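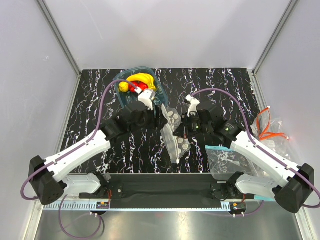 Is a second arm worth the money for packing fruit and snacks?

We run a small packing room in Kumosville and have been quoted for a two-arm bench cell by Rillier. The idea is fruit in tubs and bits in clear bags. One arm fits the budget now. Two would mean waiting until June and giving up the new label printer. The salesman says two arms "more than double" what you get done, which is the sort of thing salesmen say. Has anyone paid for this with their own money?

Posted by Cervantes

fimari_bench

Depends what you pack. Tubs, one arm. Bags, I'd want two, as a floppy bag needs holding while something goes in. But don't believe any rate on a quote until they've run YOUR bags. Ours was shown to us with stiff boxes and we found out about bags later, at our own cost.

Budget for the dull things too. We spent 385 on spare fingers and cables in the first year and none of it was on the quote. Ask what a finger costs and how long it takes to arrive. If they go vague, there's your answer.
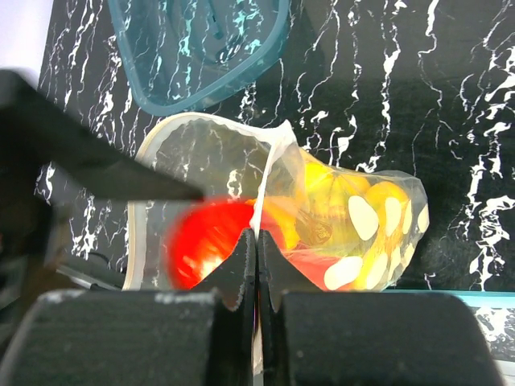

Gripper fingers close up, with a bowl and a bagged lot

Look at the scuffs on the left block, along the top edge. I'd ask whether that part is sold separately or only as a whole gripper. Also ask how it copes with see-through plastic on a shiny patterned top. I wouldn't buy a top like that myself. Plain matt is cheaper and I can't see what the marble look gets you.

tubs_and_lids

just get two, you'll only want the other one later

oldpacker19

Disagree with the above. Get one, but have them fit both mounts and leave room for the second power supply. Then run it for a season and write down every time a person has to step in. If most of those are bags, buy the second arm. And get the price of it held in writing, ours went up between the visit and the invoice.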